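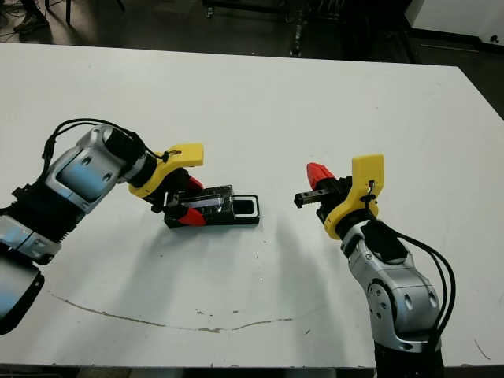
Up at 0430 again for the ruck, 20 kilos on my back and my left boot already rubbing before we got to the gate. It was drizzling, the kind you don't notice until your collar is soaked! Reda El Sherbiny set the pace (the man has legs like a giraffe) and by the time we hit the Wastlow road the whole section was strung out behind him like laundry. I finished. I'm not going to tell you where I finished.

Breakfast was eggs, more eggs, and the last of my hot sauce, so if anyone back home is putting a box together, hint hint. . .

After that we had weapons cleaning until noon and then I got to sketch for 2 hours while the mechanics pulled an engine in the motor pool. I love drawing those guys. They never hold still, so you end up with pages of elbows and ball caps, but one page came out pretty good and the sergeant asked for a copy for his mom. I told him he could have the real one.

Mail came too! A card from Aunt Linda that she sent in May, no idea where it's been, and the thick socks I asked for. Wearing them right now.

Range tomorrow if the rain quits, then we start packing up for Tolstead. I still have to turn in my cold weather gear and find my other canteen cup.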